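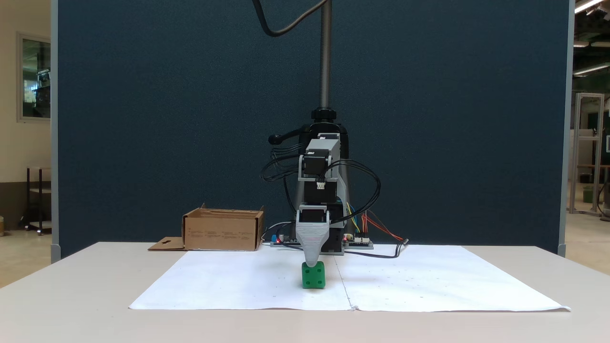 One of our testers told us last May that she would happily write motion code all day if someone would only fix the planner's habit of taking the long way to the cube, and we have been thinking about that ever since.

So we at Clavwood are looking for a software developer to join us for 6 months on Tiroldale, our planning and control package for small desktop arms. You'd work on path planning, stepper timing and our log viewer (942 open log files are waiting for you!). Good Python and plenty of patience matter most to us.

Please send a short letter and some code you like by 10/9/21.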